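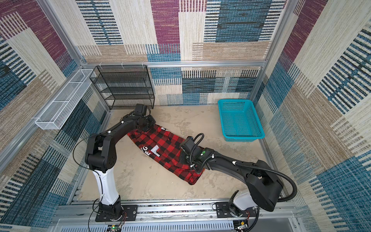
Sleeves first, according to Nazanin Vahidi, and anyone who starts with the collar is going to end up with a scarf. She said so on Wednesday and has not softened since.

So this is the flannel page. We have been through tea towels and pillowcases, and a fitted sheet we don't discuss, and it was time for something with buttons and opinions. Buffalo check, red and black, the pattern that makes every owner look as if they have a cabin. In theory the big squares help you. Line up the edges, follow a row, fold on the line. In practice a flannel shirt has its own ideas about where the middle is.

The one up top is at the long, narrow stage, folded lengthwise with the creases still in. The big white letters are only partial and the smaller ones say OBEY, which the shirt does not. 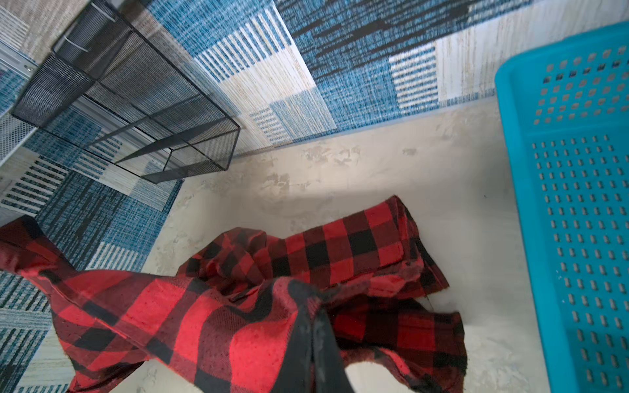 Fadi Kanaan wrote in to say that brushed cotton should be smoothed with a flat hand from the middle outward, and that life is too short to iron something you're going to wear over a T-shirt anyway. Noted, and half agreed with. I iron the collar.

One sleeve has wandered off to the left here, while the folded panel farther up lies nice and flat with its hem turned up. Lint as usual. Flannel collects it the way a junk drawer collects batteries, and a lint roller before folding saves you from sealing it in. The blue and teal rug along the side is more orderly than anything I have ever put in a dresser.
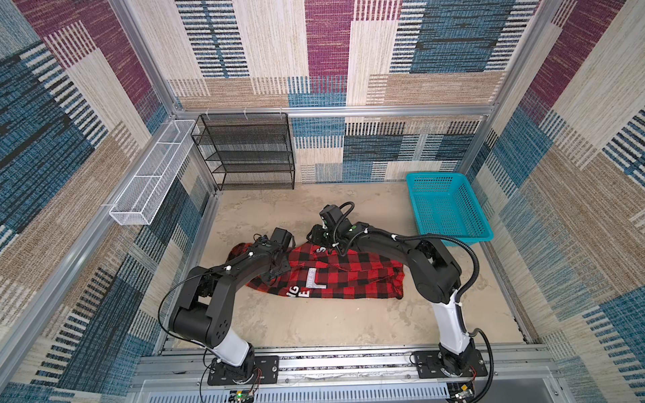

Plaid shirt, bunched. Walls in burgundy, teal-blue and cream.

My own record for a long-sleeved shirt is 57 seconds, set at the kitchen table with a cold coffee in the way. Nazanin says hers is 12 and won't repeat it with people looking.

Next up in the gallery: hooded sweatshirts, and where the hood is supposed to go. Send your method if you have one. Socks are still closed.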